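Stetcombe-users mailing list
Home | Archive | Threads | Authors | Search

Re: tilted views in the desk set
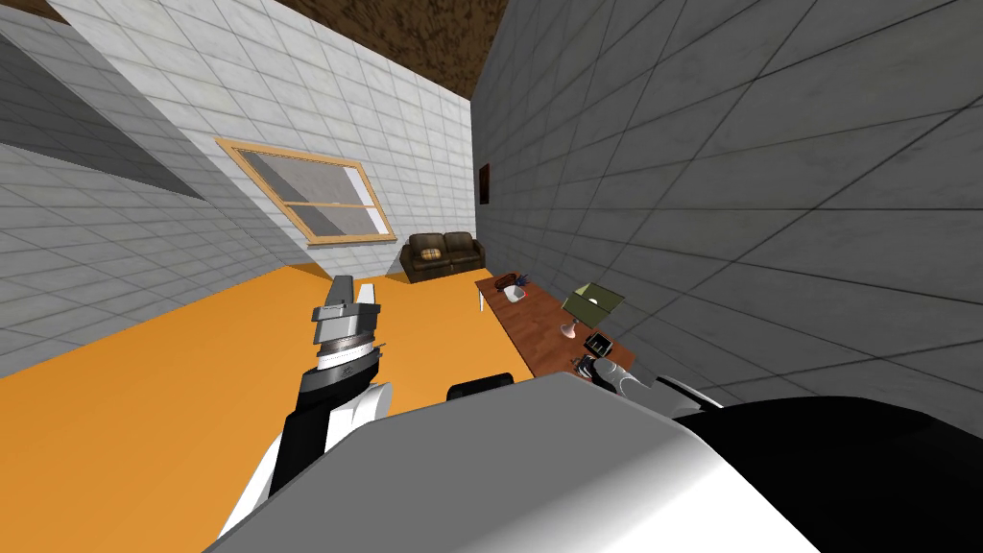 Simulated tile room, right gripper over the near end of the desk

Tuesday, June 18, 2024
From: Malsha Abeysekara

Mizanur Ranasinghe wrote:
> Do we keep episodes where the head view is tilted this far?
> I have 333 of them and would like to drop the lot.

Please keep them. The policy we trained in March only saw level views, and it lost the desk as soon as the head rolled. Tag them "tilt" and leave the actions alone.

What I would drop is any episode where neither gripper closes on something. Mitali has a script for that - it reads the joint log, so you don't need to watch the playback.

The target is still 2,000 desk episodes. Use both arms where you can. Raimonds wants the lamp and the plant moved between resets, and so do I.

Malsha

Print this message | E-mail this message

Recent messages
- Plirnumier export fails on long episodes
- Floor color in the tile room
- Reset script, version 2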